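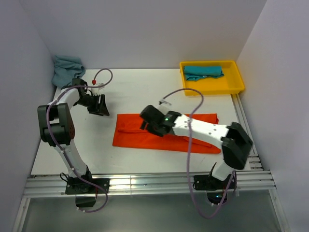
3 min read

3. Materials and Conditioning

3.1 Fabric selection

The wash-fastness trials used household cloths in three colors: orange, teal and undyed. All were cut from cotton plain weave supplied by Plusby, and all were finished by the mill without softener. Orange and teal were chosen for the difference in how the two dye classes respond to alkaline detergent. The orange was produced with a direct dye, which is held in the fiber mainly by weak bonding and tends to bleed in the first few cycles. The teal was produced with a reactive dye, which bonds to the cellulose and normally loses color only through surface abrasion. The undyed cloth served as the receiving fabric in the staining tests.

Figure 1. Cloths in orange (laid flat) and teal-blue (crumpled, back left), with a yellow plastic tray at the back right.

A total of 384 specimens entered the study. Specimens with a visible weaving fault within two inches of the hem were replaced before the first wash. Hems were overlocked with undyed polyester thread so that any color found on the thread after washing could be treated as transferred dye.

3.2 Washing

Washing was carried out at the Randlow site in front-loading machines of a single model. Each load was made up to constant dry weight with undyed ballast of the same weave. The detergent was a powder without optical brightener, dosed by weight. Orange and teal specimens were never washed in the same load, and each machine was run empty on a hot cycle when the color was changed.

Local water is moderately hard, and its hardness shifted during the study period. Supply water was therefore softened and then brought back to a fixed level with calcium chloride. Loads washed before this step was introduced are excluded from Section 4.

3.3 Drying and rest period

Specimens were line dried indoors, out of direct sunlight, and then rested overnight in the conditioning room. Those assigned to the flat group were rested as a single layer. Those assigned to the crumpled group were gathered by hand and left without further handling. The second group was included because Tralska reports higher color loss along sharp folds, where the yarn crowns are exposed to rubbing during the next cycle.

3.4 Color measurement

Color was read with a bench spectrophotometer under a daylight illuminant. Readings were taken at the center and near each corner, with the cloth folded to four layers so that the backing did not affect the result. Crumpled specimens were smoothed by hand before reading but were not ironed, as heat can cause a temporary shift in some direct dyes. After removal of readings affected by lint or instrument drift, 2,457 remained for analysis. Color difference was calculated against the unwashed reading of the same specimen, following the procedure used in the earlier Rahman trials.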